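哈克港来信｜搬工位这件小事

2022年4月7日，星期四

上一期写完食堂的汤以后，收到不少回信，其中一封只有一句话：“你们什么时候写写工位？”写信的人没有署名，但从语气判断，应该是刚被调了座位。

那就写写工位。

先交代背景。Harkport这边的办公楼，我前后搬过好几回座位，从楼上搬到楼下，从窗边搬到柱子边，又从柱子边搬到打印机边。打印机边的那半年，我学会了听声辨人：有人按一下就走，有人按完以后站在那儿叹气，还有人会对着卡纸说一些不适合写进通讯的话。后来打印机搬走了，我还在原地，算是那片区域资历最深的设备。

每次搬座位之前，总会有一封邮件。邮件的写法多年不变，第一段感谢大家的理解，第二段宣布大家需要理解什么。附件里是一张平面图，图上每个人缩成一个小方块，方块里写着姓名缩写。我有一回在图上找了很久，最后发现自己被排进了楼梯间。写信去问，对方回复说图例有误，请以现场为准。到了现场，大家都在以图为准。

说到平面图，不得不提开放式办公。这个词刚传到我们这儿的时候，确实让人心动。宣传册上写的是“流动”“相遇”“灵感的碰撞”。头一个星期，碰撞是有的，主要发生在转椅与转椅之间。灵感我不敢说，反正那个月全楼卖得最好的东西是耳机。

开放式办公真正改变的是打电话这件事。以前有隔间，给牙医打电话可以坐着打。隔间拆了以后，所有人都学会了一种走路姿势：左手捂着手机，右肩略低，沿着墙根快步移动，目光寻找一扇能关上的门。我们这层能关上的门有两扇，一扇通往储物间，另一扇也通往储物间。去年11月有一阵子，储物间需要提前预约。

同事Imke Hamann在Flitdale那边上班，她的看法和我不一样。她喜欢大空间，喜欢抬起头能一眼望到另一头的墙。她在信里说，坐在小房间里的人容易误以为世界也就这么大。我回信说，坐在大房间里的人容易知道隔壁中午吃了什么。她过了几天才回，说那天隔壁吃的是鲱鱼，她承认我有一点道理。

Flitdale的办公室比我们这里新，也比我们这里空。他们有一套工位预约系统，名叫Jurnari，据说每天早上八点整开放当天座位。Imke说，八点整点进去，靠窗的位子已经没有了；七点五十九分点进去，系统会提醒你尚未开放，并建议你“稍后再来感受办公的自由”。她试过在八点零一分预约，系统给她分配了一个距离咖啡机71步的座位。这个数字是系统自己写的，界面上还配了一只小脚印。她说她本来没有想过要走多少步去接咖啡，现在每天都在想。

编号也是一门学问。Jurnari给每张桌子都编了号，起始号码却不是一。Imke目前常坐的是477号桌，旁边那张是797号。她去问过中间那些桌子在哪里，得到的答复是“预留”。给谁预留，没有讲。我个人比较愿意相信，在Flitdale的某一层，有一大片没有人去过的桌子，灯光柔和，椅子都还套着塑料膜，永远安静，永远订不到。

再说桌子本身。我们楼里现在用的桌子是从Heitmann订的，型号的名字很长，里面有“敏捷”两个字。桌子可以升降。刚到货那几天，整层楼此起彼伏，像一片缓慢的海。大家都站着办公，彼此点头，神情庄重。到了第二个星期，站着的人少了一半。到了第三个星期，唯一还站着的是财务的一位同事，后来才知道他那张桌子降不下来。

降不下来的问题报修过。报修单需要填写“期望解决方案”，他填的是“降下来”。维修部门回信询问，能不能说得再具体一点，比如期望的高度。他量了自己的膝盖，认真填了。桌子至今没有降，不过他换了一把很高的椅子，坐上去颇有裁判的风采。开会时大家不自觉地先看他。

升降桌带来的另一个后果是，桌上不能放太多东西。桌子一动，笔就滚，杯子就走。于是有了“清桌制度”：每天下班前，桌面清空，个人物品收进储物柜。制度的原文是“桌面应保持可供他人使用的状态”。这句话我读了好几遍，总觉得它在委婉地通知我，他人随时会来。

储物柜的尺寸是经过研究的。能放下一台电脑、一双鞋，或者一盆植物，三样里头挑一样。植物是最先牺牲的。楼里原来有一位养龟背竹的同事，那盆龟背竹比他本人工龄还长，叶子伸到过道里，新人入职第一天都要绕着它走，算是一种仪式。清桌制度实施以后，龟背竹去了他家的浴室。他说它长得更好了。这句话里有一点别的意思，大家都听出来了，没有人接。

我倒不是反对整洁。整洁的桌面看着确实舒服，特别是别人的桌面。问题在于，人是靠杂物认路的。以前我说“去找她，桌上有一摞旧日历的那个”，谁都知道往哪儿走。现在只能说“从电梯出来，第四张白桌子，不对，可能是第五张”。上个月有位来访的客人就是照着这样的指引，坐进了别的部门的周会，还发了言。据说发言质量不低，那边想留他。

白色也是可以讨论的。为什么办公室的东西最后都会变成白的，我请教过一位做室内设计的朋友。她说白色显大，显亮，显得预算花在了别处。我问浅灰呢，她说浅灰是白色用了两年以后的样子。地板呢？地板要选一种说不出名字的颜色，这样脏了也没有人能指出它原来是什么。她说这是行业秘密，我答应了不外传，所以请各位看完就忘掉。 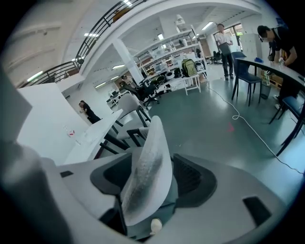 白色长桌，白色隔板，地面灰里带一点绿。

隔板值得单独说两句。拆掉隔间的那一年，公司发过一封信，说隔断代表旧的思维。信写得很有气势，里面用了“推倒”这个词。后来，一些立着的板子悄悄回来了。它们不叫隔断，叫“声学陪伴元件”。我没有编，采购单上就是这么印的。陪伴元件陪在桌子旁边，高高的，一言不发，比从前隔间的同事好相处。Imke建议给它们也办门禁卡。

读者来信里还有人问，换座位有没有什么诀窍。我搬了这么多次，心得有限，愿意分享的有这么几条。先看空调出风口，再看窗户，顺序不要反。窗户再好，脖子吹歪了也看不成。靠近会议室门口的位子千万不要，你会成为每一场会议的前台，回答“他们快结束了吗”这个问题，而你永远不知道答案。插座要亲手试，平面图上的插座和楼梯间里的我一样，属于图例有误。

还有，搬家那天别第一个到。第一个到的人会被当作负责搬家的人。我有一次为此签收了1000个纸箱，签完才看见送货单上的收件地址是隔壁楼。隔壁楼那边很客气，说不急，你们先用着。我们用了很久。到现在茶水间的柜子底下还垫着几个，谁家要搬动什么，来拿就是了，胶带请自备。

下次调整的通知还没有来，不过有人看见行政那边打印了一张很大的图。打印的时候卡了纸，声音我隔着半层楼就听出来了。

下一期打算写电梯。有关于电梯的见闻，请照旧写信给编辑部，署名或者不署名都可以。上次那位没有署名的读者，如果你看到这里，请告诉我们你现在坐在哪儿，有一封寄给你的内部信件退回来两次了。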